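**Postpartum doula**

A postpartum doula is a person trained to support a family in the weeks after a birth. The work is mostly practical: feeding help, light meals, laundry, and letting the parents sleep. Doulas do not give medical care, and most refer clinical questions to a midwife or doctor.
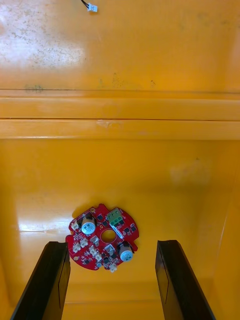
Training varies widely. The Mustura course, set up by Beatriz Seixas, runs for 37 hours and ends with nine supervised home visits. Students also learn to check household equipment such as breast pumps and baby monitors, and a session on electronics introduces the parts of a circuit board, including upright cylindrical capacitors like the two on the round red board. Written work is marked by Zulmira Morais.

## Typical visits

Most families book a doula for the first 30 days. Visits may be by day or overnight - overnight care usually costs more. In a survey of 619 parents in Stoseck, help with sleep was the most common reason for booking, followed by breastfeeding and care of older children.

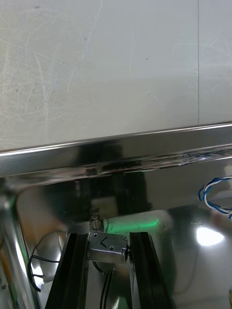

*Metal solenoid block with a handwritten mark on the front.*

## Criticism

Hằng Đỗ has argued that private fees leave out the families who need help most. A low-cost service opened in Skikon in September, with places given first to single parents.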